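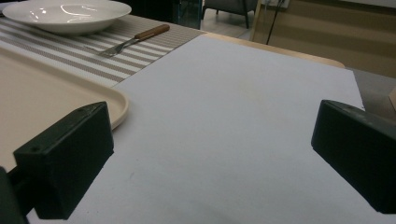

How do you keep a small table ready for both work and dinner?

Give each thing on it one place, and wipe the flat surfaces every evening before you go to bed.

This page is my little gallery of table things. I started it in May, when I moved into a flat on the Görtz side of the canal, where the kitchen and the workroom are the same room. The table came with the flat. I sit at it for breakfast, I cut paper on it, I roll dough on it, and on Sundays my neighbors come and we play cards until late. So the things that lie on the table must change often, and I became a bit serious about them.

The white board
A big smooth board, very pale, with a little bluish gray in it when the light comes from the side. It lies flat and takes a large part of the tabletop. It shows smudges quickly. I wipe it with a soft cloth and a drop of dish soap, then with clean water. Please do not use the rough side of the sponge - I did this with my first board, and after one month it was full of fine scratches.

The beige tray
It is plastic, a light cream color, with a raised rim and round corners. I like it next to the board, because small things stay inside the rim and do not roll to the floor. I bought it from Botska, in the bargain basket near the door, and paid 135 for it with the old coupon. The same tray also existed in green, but green was too much for me.

The striped placemat
It stays further back on the table, behind the tray. Stripes are practical, a small tea stain is not so visible on them. Mine is from the Andside market, from the stall at the end with the baskets. I shake it out of the window in the morning and wash it when it needs washing.

Where the things go at night
The board stands on its long side between the wall and the cupboard, with a folded towel under it. The tray goes on the shelf, and the placemat I roll, never fold. A folded placemat keeps the line in the middle for weeks, and then the glass stands crooked on it.

Some readers asked me for the shop of the board. It is from Arka, from the cutting room section, article 415 in their paper catalog. They also have a smaller one, but for dough I find it too short.

The next gallery will be about the drawers - I am still sorting them, and the one with the string and the candles is the worst.

Last changed on Feb 10, 2022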